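Rarkik 仿真厨房里 92% 的成功率,到底能信几成?

版块:感知与规划 / 软件讨论
标签:手眼相机、行为克隆、仿真评测

楼主 灰度直方图
发表于 5月 上午9:40

先说结论:我不太信最近那批拿 Rarkik 厨房刷出来的数字。想听听真跑过的人怎么说,只看过论文的就先别急着辩护。

背景。我们组用 Ploltari 做动作层(扩散策略那一套,动作块长度 20),下面接 Fajardo 的规划器做避障兜底。任务是台面上的抓取和搬运,物体随机摆,柜体和墙面随机换配色。训练用了 1815 条示教,评测 200 个回合,仿真里曲线好看得很。然后我换了一个种子重新采布局,成功率直接掉了一大截,策略权重一个字节都没动。

所以我怀疑的是评测本身。列一下我目前能复现的几个问题:

1. 布局种子泄漏。官方脚本里训练和评测的布局从同一个生成器里抽,默认种子区间有重叠。文档里没写,得自己去翻采样那几行。

2. 手眼相机的视角问题。腕部相机的画面有相当大一块被夹爪本体占掉,剩下的像素里还有远处的家具和墙砖。下面贴一帧,手爪斜着横在正中间,两根灰色指头朝下,台面只剩右边那一片。上面有个像面包的棕色东西,再往里是烤面包机。你让网络在这种输入上学“目标在哪”,它学到的很可能是“墙砖在哪”。 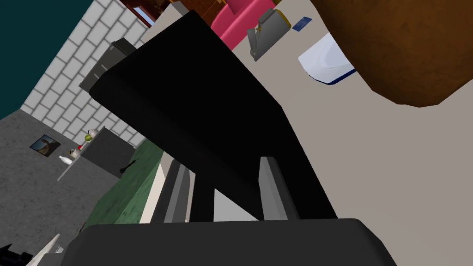
3. 成功判定太松。只看物体中心有没有进目标区域,不看有没有松手,也不看松手之后稳不稳。我加了一个“静止 20 步”的条件,又掉了一截。

4. 规划器兜底算在谁头上。Fajardo 介入的回合照样计入策略成功。日志里有介入标志位,汇总脚本不读。

欢迎拍砖,但请带上配置。

2楼 半路改行
发表于 上午10:12

第1条确认,我也踩过。当时以为自己的策略泛化很好,高兴了一个下午。后来把评测种子整体往后挪,数字就难看了。

第4条我有不同看法。部署的时候规划器本来就在,整个系统一起算成功有什么问题?用户又不关心是哪一层干的活。

3楼 灰度直方图(楼主)
回复 2楼

系统成功率当然可以报,你标题写“系统”就行。现在的问题是标题写“策略”,表格里跟别人的纯策略比。我把介入回合剔出来单独看了,200 个回合里有 56 个规划器动过手。超过四分之一了,这个比例不能藏在脚注里,何况连脚注都没有。

4楼 quat_norm
发表于 上午10:50

第2条我觉得楼主说重了。

手眼相机被夹爪遮挡是固定遮挡,夹爪在图像里的位置基本不变,网络很快就能学会忽略那块像素。真机上也是这个情况,仿真里保留遮挡反而是对的。你要是把夹爪从渲染里去掉,上真机立刻就崩。

至于背景,楼主那帧里粉色沙发椅、木柜、白砖墙都进来了,看着是挺乱。可是只要布局随机得够狠,背景就跟动作没有相关性,学不到捷径。

5楼 灰度直方图(楼主)
回复 4楼

“只要随机得够狠”,这就是我要问的。它够狠吗?

Rarkik 换的是贴图和柜体样式,柜台跟墙的相对关系就那么几种模板。我做过一个很糙的试验:把图像里台面以外的区域全部涂成均值色,推理时涂,不重新训练。如果策略真的只看目标物,应该影响不大。结果机械臂伸到一半就开始原地抖。

我也承认这个试验不干净,涂色本身就是分布外输入。所以只能说可疑,不能说定罪。

6楼 夜班编译器
发表于 上午11:05

涂均值色肯定不行,卷积特征在边界上会炸。换个做法:保持前景,把背景换成另一个布局的渲染结果,深度对得上就贴。Rarkik 能导出分割掩码,写个几十行的脚本就能搞。

另外问一下,你们腕部姿态有没有一起喂进去?那帧图倾得很厉害,如果只给图像不给本体感知,旋转这一块全靠网络猜。

7楼 灰度直方图(楼主)
回复 6楼

喂了,末端位姿加夹爪开度,旋转用的六维表示。外部相机也有一路,我只贴了腕部这一路。

背景互换这个思路可以,下午试。

8楼 没有力矩
发表于 中午12:20

泼个冷水,你们讨论的这些在真机上可能都不是主要矛盾。

我这边用 Isberg 做检测前端,先出物体框和粗位姿,再交给规划。感知和动作分开,哪一步错了一眼就看出来。端到端策略失败了你只能盯着回放猜。楼主那帧要是给我,我先问检测器那个带蓝边的白色容器认成了什么,认错了就修检测器,跟墙砖没关系。

9楼 quat_norm
回复 8楼

又来了。模块化方案在反光件和堆叠物上怎么死的,你自己上个月的帖子还挂着呢。白色容器顶面反光,检测框能飘出去一个手掌宽。

10楼 没有力矩
回复 9楼

飘了我知道它飘了。你的策略飘了你不知道。

11楼 半路改行
发表于 下午1:30

两位别在这帖里开老战场,另开一帖吧。

我刚跑了一下楼主第3条,加静止条件,我自己的权重也掉。翻回放,大部分是夹爪张开的时候带了一下物体,物体进了区域又滑出来。旧判定在进区域那一帧就算成功了。这个我支持改默认值,没什么好争的。

12楼 灰度直方图(楼主)
发表于 下午4:45

背景互换的结果,按 6楼 的做法,同一批权重,种子已经和训练集隔开:

前景不动、背景换同模板布局:基本没变化。
前景不动、背景换不同模板布局:明显下降,失败多数是接近阶段横向偏,抓空。
不换背景、只换目标物贴图:略降,在波动范围里。

所以 4楼 说的“网络会忽略夹爪那块”我认,这部分没看出问题。但背景跟动作没有相关性这一条,在现有模板数量下我不认。它在拿房间结构当定位参考。

13楼 quat_norm
回复 12楼

第二组里深度你是怎么对齐的?不同模板的台面高度不一样,腕部相机离台面近,差几厘米画面就差很多。你测到的可能是几何不一致,跟捷径没关系。

14楼 灰度直方图(楼主)
回复 13楼

只挑了台面高度一致的模板对,但是台面边缘的透视没有完全对上,这一点你说得对。我得再做一组,把台面整体算进前景,只换台面以外的部分。

脚本整理好发上来,目前路径全是写死的,没法看。

15楼 夜班编译器
发表于 下午5:10

顺便提醒,Rarkik 导出的掩码在物体边缘有一圈抗锯齿的混合像素,直接贴会留一道边。先腐蚀一个像素再贴,或者关掉抗锯齿重新渲染。我之前被这道边骗过,以为策略对背景敏感,其实它是对那道边敏感。

16楼 灰度直方图(楼主)
回复 15楼

……我没腐蚀。第二组和第一组都没腐蚀,所以两组之间的对比应该还成立,但绝对数值不能用了。重跑。

在重跑完之前,第1、3、4条我维持原判,第2条先挂起。谁手上有 Ploltari 旧版权重的,麻烦用隔开的种子跑一遍贴个数,回合数别少于 200,跑三五十个回合的就不用贴了。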